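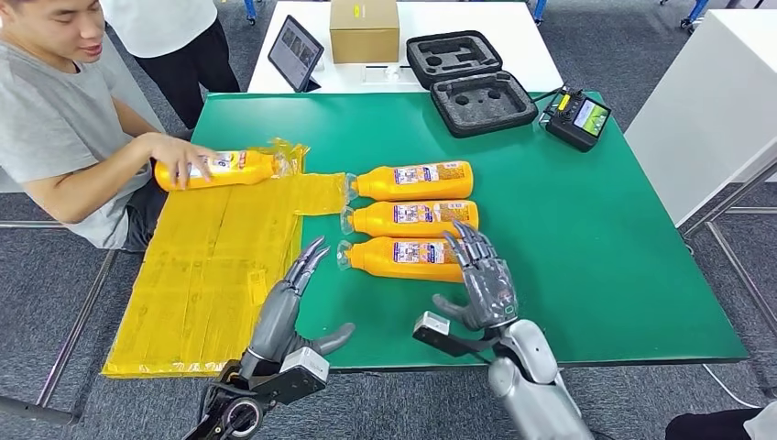

Vinh Lã, Ruairí Brophy, Nneka Bassey (Altthorpe Robotics Laboratory)
Corresponding author: Nneka Bassey

Filed under: Manipulation / Hands and End Effectors

Search papers, authors, keywords Go

4. Comparison of Hand Controllers on Bottle Pickup

Figure 3. Bottle trials at the green worktable. Three orange bottles lie side by side to the right of a sheet of yellow plastic; a fourth lies across the sheet. The two robotic hands are in the foreground.

4.1 Setup

We compared two controllers for the multi-fingered hands introduced in Section 3. The first, Grivov, is a position controller with fixed closing trajectories for each finger. The second, Okunix, closes under a current limit and stops each joint separately when the limit is reached. Both ran on the same pair of arms with the same wrist camera calibration, so the differences reported below come from the hand control alone. Arm motion was planned identically in the two conditions.

The test object was a capped plastic bottle lying on its side. A bottle in this pose is harder to pick up than an upright one. The fingers must pass below the widest part of the body without pushing it away, and any uneven contact makes it roll. Bottles were presented either alone or in a parallel group (Figure 3), and the support was either the bare tabletop or plastic film. The film condition was added at the suggestion of Rogelio Calimlim, who had observed that fingertips tended to drag loose film along with the object.

Each controller was run for 400 trials, split evenly over the four combinations of grouping and support, which gives 100 trials per cell. A trial was scored as a success if the bottle was lifted clear of the support and held for 8 seconds. Rolling during approach was not counted as a failure when the hand recovered without operator input.

4.2 Contact Timing

Finger joint currents were sampled at 1,000 Hz and aligned to the first detected contact. Under Grivov, the thumb and the opposing fingers reached the bottle at different times whenever the pose estimate was off to one side. The first finger to arrive pushed the bottle until the others caught up. Under Okunix, the first finger stopped at its limit and waited. The resulting lateral motion was smaller on the bare tabletop. On film the two controllers were close, and we do not claim a difference there. 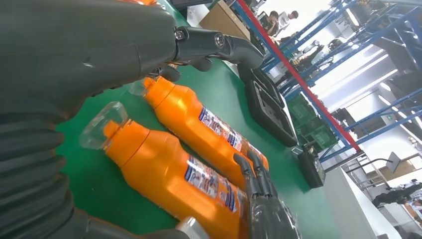

Pose estimation was the main source of error shared by both controllers. The estimator fits a cylinder to the bottle body and then assigns a direction to the long axis from the position of the neck. It depends on seeing enough of the body between the fingers. In the wrist view the lower bottle's base is hidden behind the hand at the bottom, and only the capped end and the label side are available to the fit. The axis direction can still be recovered from the neck, but the length is poorly constrained, and the planned grasp point shifts toward the cap. We therefore fixed the cylinder length to the measured value for all reported trials. The transparent caps were excluded from the fit, as depth readings on clear plastic were unreliable.

4.3 Grouped Bottles

Grouped presentation lowered the success rate for both controllers. The usual failure was contact between the outer fingers and the neighboring bottle, which either blocked closure or moved the neighbor along with the target. A narrower pre-grasp shape, taken from the Dela Peña grasp set, reduced these contacts at the cost of a smaller tolerance to pose error. Nestor Estrella repeated the grouped cells with this shape and a slower approach. Those runs are reported separately in Section 5 and are not pooled with the main results.

Contact: Altthorpe Robotics Laboratory, Publications Office | Copyright the authors | Back to top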